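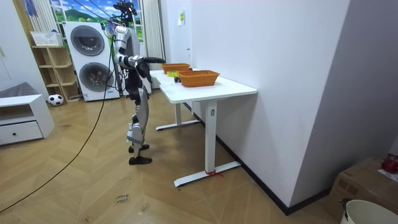

Print this page
E-mail this page

Čestmír Kubíček makes his visitors take off their shoes before they come into the showroom. The herringbone floor is new and he is still a little afraid for it.

"I laid it myself, in April," he says. "My back has not forgiven me."

He came to Kirnell from a family of basket makers and sold his first pieces from the boot of a car. Today his small firm, Tichý, has 449 regular customers, and most of them ask for the same thing: a woven basket in a strong colour, low enough to stand on a table and wide enough to be useful.

Orange is the colour they order most. I asked him why, and he thought about it for a long time.

"In a white room you must have one thing which is warm," he says. "People buy white walls, white tables, everything white. Then they sit down and they feel like at the dentist. So I tell them, put an orange basket. If it is too lonely, put two."

He does not like that baskets in a pair are exactly the same. In his opinion one should be a bit bigger, and the bigger one should stand nearer to the person who uses it. The other can go farther back and hold what is needed only sometimes.

And what should be inside?

"Not fruit," he answers at once. "Everybody puts fruit and forgets it. Put the keys, the letters, the small things that lie next to the basket because you were too lazy to lift your hand. I am also like this. At my home there is always something beside the basket."

The weaving takes him nine hours for a large piece, including the rim. The rim is the part he checks first when somebody brings a basket back for repair. He charges $141 for the large size, and he knows that a shop like Herko sells something similar for less. It does not seem to worry him.

On tables he is less strict. He prefers a smooth top, because a rough one catches the weave underneath, and a metal frame which does not move when you lean on it. He once paid $1,767 for an oak table from Skostia and sold it again the next winter.

"Beautiful table," he says. "But the baskets disappeared on it. Brown on brown, you understand? My wife said I was jealous of the table. Maybe I was."

He is now trying a darker orange, and the first samples should be dry by the end of the month.

Print this page
E-mail this page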